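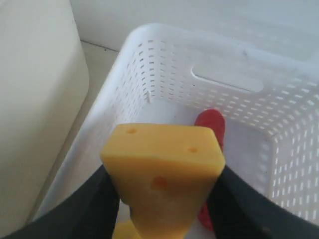

Cheese wedge and the white basket with the holes.

Toy washing and table wiping, the quick version

Written in a rush between school run and tea so excuse the order. Mostly what I do on a Thursday, plus bits people have sent in since February.

Plastic play food

Washing up bowl, warm water, small squirt of liquid. Not hot, the softer plastics go a funny shape. In they go, ten minutes, swish about. Old toothbrush for any dents and holes, that's where the jam lives. Rinse under the cold tap, shake, leave on a tea towel overnight.

Anything that squeaks or has a hole underneath, keep it OUT of the bowl. Water gets in and never comes out, then you get black bits. Damp cloth only. If it's already black inside, bin it.

Wooden food: wipe, dry straight away, no soaking. Mine swelled and the halves wouldn't go back togther.

Felt food: lint roller. Then a cool hand wash if you must.

Dishwasher? Top rack, mesh bag, low wash, solid plastic only. Stickers will come off. Take that as a warning or a tip, depending on how you feel about the stickers.

Baskets

Ones with holes are best for anything that might still be damp. Solid sides for crayons and small stuff that pokes through. I bought 2 of each from the shop in Cumville years ago and they're still going.

Sticky label left on a basket: cooking oil on kitchen roll, hold it there while the kettle boils, rub off with your thumb. Then washing up liquid or it stays greasy and collects fluff. Hairdryer works as well but go easy on thin plastic.

Grubby corners: cotton bud, bicarb paste. Dull job. Radio on.

Baskets that have gone yellow in the sun, no cure I've found. Veronika Juhász wrote in to say soak them outside in oxygen bleach on a bright day. Tried it, bit better, wouldn't do it again for the faff.

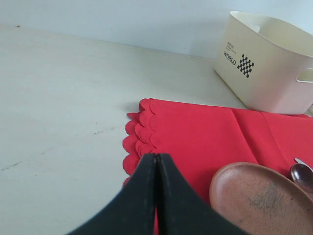
Scuffs on a white table

Start with the gentlest thing and work up. Order I go in:

Damp cloth, drop of washing up liquid. Gets more than you'd think.

Pencil rubber, a clean white one. Good on grey scuffs and shoe marks (don't ask).

Bicarb and water, mixed to toothpaste thickness. Soft cloth, small circles, wipe off, dry.

Melamine sponge last. Barely press. On a shiny top it'll leave a dull patch, so try it at the back edge first.

Felt pen: surgical spirit on a cotton pad, window open. Dab, don't scrub, or you spread it. Biro is the same but slower.

Actual scratches won't wipe out whatever the bottle says. Run a nail over it. If the nail catches it's a scratch, leave it alone or put a mat on it.

Never cream cleaner on matt white. I used the Danko one and had a cloud on mine for months.

Wall marks behind the table

Barely damp sponge, top to bottom, pat dry. Cheap matt paint comes off with the dirt so stop if the sponge turns the colour of the wall. Keep a jam jar of leftover paint, lable it with the room.

All purpose spray, home made

500 ml water in an old spray bottle, two tablespoons white vinegar, few drops of washing up liquid. Shake gently. Not on stone, not on anything waxed. And never mix it with bleach.

Viktória Nyitrai adds lemon peel to hers. Smells nice, clogs the nozzle. Strain it first.

Next time: oven doors, and what to do with the odd lids.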